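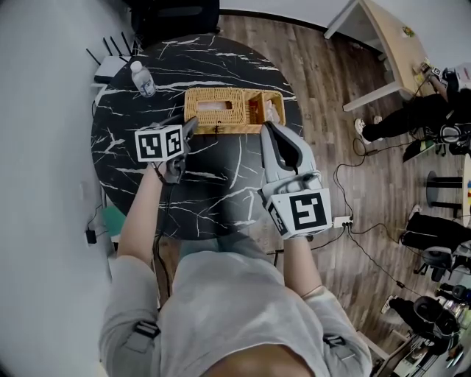

Naveed Pirzada asks whether the head unit has to go on before the grippers or after. Did it the wrong way round twice, he says, and both times the left cable ended up over the strap and the session wouldn't start.

Grippers last. Always. Rest of section 4 below, read it through once before you power anything.

4. First session with the Halley pair

You need: both grippers, both marker cubes, two cable sets, shoulder straps, the Okside router, power strip, one object to handle. A table you can reach right across without leaning.

4.1 Router and power

1. Router on the far side of the table or against the wall. Aerials up, all of them.
2. Plug into the strip. Wait for the steady light. Takes a while first time.
3. Run the strip on the floor to one side, not behind you. You will step back at some point, everyone does.
4. Spare adapters off the tabletop.

Note: if the router was set up by someone else, reset it. Old pairings stick and the left gripper wont show in the list.

4.2 Straps and cables

1. Straps on over a sleeve, snug. Buckles where you can get at them.
2. Left cable first. Down the forearm, under the strap, leave a bit of slack at the elbow.
3. Same on the right.
4. Bend both arms fully, then reach out as far as you can. If anything pulls, undo it and start again from 2.

CAUTION: Do not hang the weight of the gripper on its cable. The plug goes before the cable does and it is not covered by the warranty.

4.3 Marker cubes

1. Cube on the wrist mount, push till it clicks. Left cube left, right cube right, letter is on the underside.
2. Check the printed faces. Clean, no tape, no fingerprints if you can help it.
3. Glossy tabletop? Turn down any lamp straight overhead. Glare on the print is the usual cause of a lost marker.

Don't swap cubes between pairs. Don't print your own either. Ignacio Arroyo on the support desk gets one of these every Tuesday.

4.4 Calibration

1. Stand at the near edge of the table, feet still.
2. Hold both grippers out over the tabletop, fingers forward.
3. Hold for 5 seconds. Tone.
4. Open and close each one fully, left then right. Tone again.
5. Score comes up out of 100. Anything under 95, do it over.

Note: two failed scores in a row is nearly always a strap that has slipped. Check taht before you touch the software.

4.5 First handling task

Start with something light that keeps its shape. Box, basket, that sort of thing. Leave glass and anything full of liquid for later.

1. Object in the middle of the table, long side facing you.
2. Start recording. Wait for the tone, then move.
3. Bring one gripper in to steady the object, the other to whichever part you want to work on.
4. Close slowly. Stop when the pads touch, they grip well enough without a squeeze.
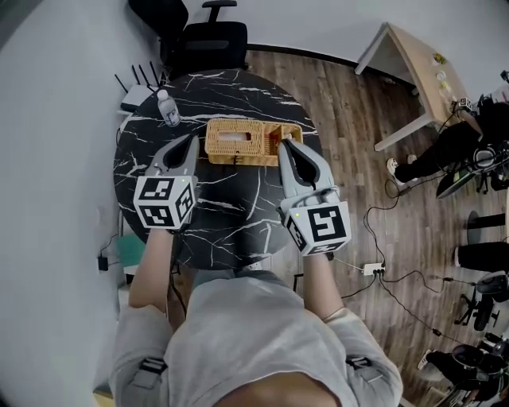 5. Let go, bring both hands back to the start position, hold still till the tone.
6. Stop recording. Give the take a name straight away or you'll be guessing later.

Keep takes under 30 seconds while you're learning. Short ones are easier to throw away.

CAUTION: Keep your own fingers behind the guard when the gripper is closing. The tips are pointed and the spring is stronger than it looks.

4.6 If it goes wrong

No tone at start: router light not steady, go back to 4.1.
One hand drifts in playback: cube not clicked home.
Both hands drift: you moved your feet. Recalibrate.
Gripper closes but shows open: finger pad has shifted. Press it flat, restart.
Error 695: the two grippers are on different firmware. Update both, even if one says its current.

Several people working in one room is fine. Give each pair its own router channel and keep the cable runs apart, otherwise somebody unplugs the wrong person.

4.7 Packing up

1. Power off at the gripper, then the strip.
2. Cubes off first, into the sleeve. Never loose in the case.
3. Cables coiled wide, no tight loops.
4. Charge before the next session, not overnight on the strip.

Spare pads and straps from Porum, order through your account page. Replacement cubes come as a matched set only, and you'll need to redo 4.4 once they're fitted.

Section 5 covers uploading takes.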